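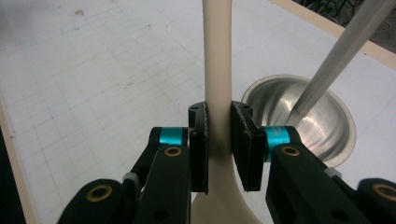
Lillex Facilities Help Desk
Request 609: Kitchen utensils, Brullholm staff kitchen
Opened by: Domnica Gavrilă
Assigned to: Lizeth Rengifo
Priority: Normal
Status: Closed

October 20, 2021, 9:10 a.m. Domnica Gavrilă
The cream utensils in the second drawer have a sticky film on the handles. They have been through the dishwasher twice on the normal cycle and the film remains. Please advise whether they should be replaced.

9:45 a.m. Lizeth Rengifo
Thank you for your request. Please confirm the following:
How many utensils are affected?
Is the film on the handle only, or on the wide end as well?
Has the detergent been changed recently?

10:20 a.m. Domnica Gavrilă
Six are affected. The film is on the handles only. The detergent was changed in June. The utensils are kept in the drawer beside the stove, with the handles toward the back.

11:05 a.m. Lizeth Rengifo
The most likely cause is cooking oil that has settled on the handles and hardened. Please carry out these steps:
1. Make a paste of baking soda and a little water.
2. Rub it along the full length of the handle with a soft cloth. Do not use steel wool.
3. Leave for 15 minutes, then wash by hand in hot water with dish soap.
4. Dry with a clean towel and leave on the rack overnight.
Please try one utensil first and report the result before treating the others.

1:30 p.m. Domnica Gavrilă
Steps 1 to 3 completed on one utensil. The handle is no longer sticky. The colour has not changed. I will proceed with the rest.

3:15 p.m. Domnica Gavrilă
Four of the six are now clean. The other two have fine cracks near the top of the handle and I have set them aside.

3:40 p.m. Lizeth Rengifo
Cracked utensils should not go back into use. Please discard both. Two replacements have been requested from Huamán under the kitchen supplies account, approved by Édgar Paucar. The drawer liner should also be wiped down before anything is returned to it.

4:05 p.m. Domnica Gavrilă
Liner wiped and both cracked utensils discarded. No further action is needed from our side.

4:10 p.m. Lizeth Rengifo
Request closed. Delivery of the replacements will be recorded under the supplies order.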